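I've been paying for Lutano's practice room since March, and I still can't decide whether I like it or whether I've just got used to it. For anyone who hasn't met it, it's a subscription to a set of simulated benches. You send in your control code, it runs against a pretend gripper and some pretend kit, and you get back a score and a heap of stills. No arm to buy, no broken fingers to replace. For a two-person outfit like ours that's a lovely idea, and I signed up in one evening with a mug of tea going cold beside me.

The slider bench is the one I've used most, partly because Rhydian James at Prosser kept on at me about it. And he's right, it's good fun! You get a black panel with rows of sliders and white numbers beside them, and your job is to go and put them where you've been told.

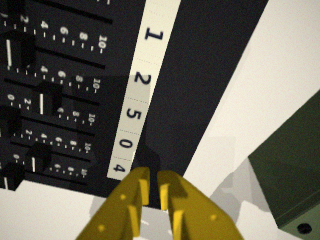
Tarcísio Assunção

What I like is the awkwardness. The panel is steep from down there by the yellow fingers, the numbers shrink and go a bit fuzzy as they run off to the right, and the knobs throw proper dark shadows on a black surface (mean, but so is my workshop). Then there's that cream strip coming down with its own big sideways numerals, a 1, a 2, a 5 and so on, just waiting for some poor bit of software to read it as a slider scale. Mine did, for weeks.

What I don't like is the bill. The basic plan gives you 300 runs a month, and I can burn 40 of those before lunch chasing one silly bug. A failed start counts as a run, too. I wrote to ask about that and got a polite reply from Ingrid Ruiz-Ortega on their support desk, who said it was being looked at. That was a good while ago.

I also think they oversell it. The sales page talks as though a good score means you're ready for the real thing, and my own code dropped some 20 points the first time we tried it on actual sliders at Tirkdale. Real knobs stick. I'd happily pay more for a bench with a bit of grime in it, and I'd drop the leaderboard tomorrow.

I've renewed for another two months all the same, on the basic plan.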